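Novidades do Vimach para projeto de telhados
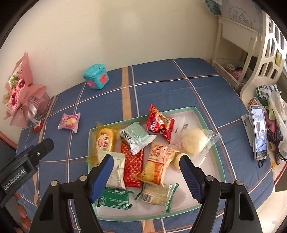

Nova versão do módulo de coberturas

A partir de terça-feira, 28 de janeiro, fica disponível para todos os clientes com contrato de manutenção a nova versão do módulo de coberturas do Vimach. A instalação faz-se pelo menu Ajuda, Atualizações, e não obriga a remover a versão anterior. Quem trabalha com licença de rede deve atualizar primeiro o servidor e só depois os postos.

O que muda no desenho

O comando Água passa a aceitar inclinações diferentes em cada lado do mesmo contorno. Até agora era preciso desenhar dois telhados e recortá-los à mão. Os rincões e as larós são recalculados quando se altera a cota do beirado, e as linhas de corte atualizam-se nas plantas e nos alçados ligados ao modelo.

A biblioteca inclui 13 novos tipos de asna, em madeira e em perfil metálico. Os vãos podem ser editados na tabela de propriedades, com o valor em milímetros. As asnas da biblioteca Prurka continuam a abrir, mas aparecem numa pasta separada.

Mapas de quantidades

O mapa de telhas e ripas pode agora ser exportado por água ou para o edifício completo. O limite de linhas por mapa subiu de 500 para 1000. Os modelos de folha feitos em versões anteriores mantêm-se válidos, exceto os que usam o campo Desperdício, que tem de ser associado de novo.

Problemas corrigidos

Foi corrigido o erro 1461, que surgia ao imprimir pormenores à escala 1:5 com tramas personalizadas. As claraboias deixaram de perder o aro quando o ficheiro é gravado em DWG.

Ficheiros de parceiros

A importação de caixilharia Chevalier e de perfis Zuno funciona como antes. O conversor para o formato novo da Zuno está em testes e deverá sair em agosto.

Os pedidos de apoio sobre esta versão devem indicar o número de licença e, se possível, levar em anexo o ficheiro do projeto.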